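Miltwood Office Support
Ticket 763
Product: Nallum sit-stand desk, Okine frame, Entili control box
Subject: Desk loses height overnight, reset doesn't fix it
Opened: 2024-07-14
Status: Open

Customer

The desk sinks overnight. I leave it at standing height when I lock up and by morning it is 2 cm lower, measured with a tape from the floor to the underside of the top. The display still shows the height I left it at, so as far as the desk is concerned nothing has happened.

Before you send me the reset instructions, I have done the reset. I held the down button until the top bottomed out, let go, held it again until the display blinked, and waited for the beep. It fixed the display for one evening. The next morning the desk was low again.

Support

Thank you for contacting Miltwood. Height changes on the Nallum are most often caused by a lost calibration. Please perform a full reset by holding the down button until the display blinks. Could you also attach photos of the desk where it is set up, and confirm that the floor is level?

Customer

I did the reset again anyway. Same result. Photo attached.
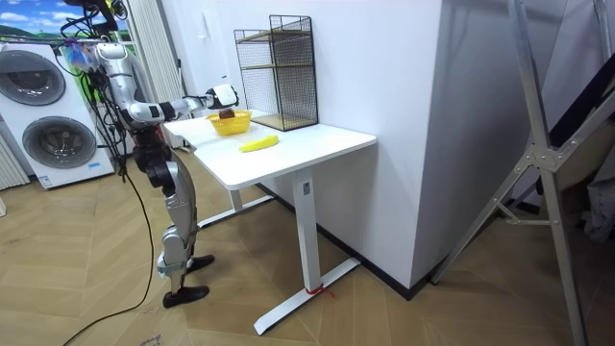 Desk in position, wood floor.

The floor is level. I put a spirit level down in both directions, and then on the desktop, which was level in the evening and very slightly down at the left end in the morning. That sounds to me like one leg slipping more than the other, and I don't see how a calibration would do that. If the controller had simply forgotten where it was, the top would stay put and the number would be wrong. I have the opposite.

Support

Thank you for the photo. An uneven load can cause one leg to settle. Please move heavy items toward the center of the desktop and check again after one night. Please also unplug the Entili box from the wall, wait until the display goes dark, and reconnect it.

Customer

Both done. I should say that I don't find the load explanation very convincing. The Okine sheet gives a rating for the frame and nothing I keep on it comes near that. I cleared the top completely for one night as a test and the left end still dropped, by less, but it dropped.

Unplugging made no difference to the sinking. It did wipe my saved heights, which your message might have mentioned.
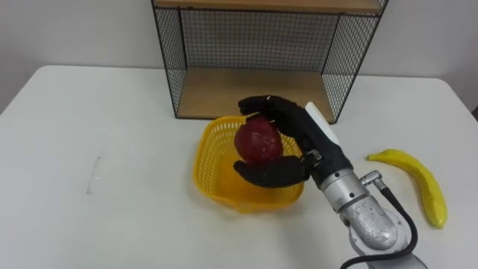 Yellow basket on the white top.

Other things I tried without being asked:

Swapped the two leg cables at the control box. The left end still sinks, so I'm ruling out the box.
Tightened the 4 bolts where the left leg meets the crossbar. One took a quarter turn. No change.
Put a strip of masking tape across the joint of the left leg and marked it with a pencil. In the morning the marks no longer lined up. On the right leg they did.
Left it at its lowest setting overnight. No movement, but there is nowhere for it to go.

Support

Thank you for the detailed notes. We have passed these to our technical team. In the meantime, please check whether a firmware update is available for the Entili box.

Customer

There is no way to update it that I can find. The box has a power socket, the leg sockets and the handset socket, and the manual doesn't contain the word firmware. If there is a procedure, please send it. I'd also like to know what software would do about a leg that creeps with the power off – I tried that too, unplugged all night, and it sank as usual.

My guess is a worn brake or nut inside the left leg. I'm not going to open it, as the label says that ends the warranty, and the warranty runs to October.

Support

Our technical team agrees that the left leg may be at fault. We can offer a replacement leg under warranty. Delivery is 8 working days. Please confirm that you are able to fit it yourself.

Customer

I can fit it. Please confirm two things in writing first: that fitting it myself doesn't affect the warranty on the rest of the frame, and that the new leg is the same revision as the right one. I have read enough posts from people whose legs ran at different speeds after a swap.

Please don't close the ticket when the part ships. I'll put the tape back on and report after a week of mornings.

Support

Confirmed on the warranty. We are checking the revision with Okine and will update this ticket.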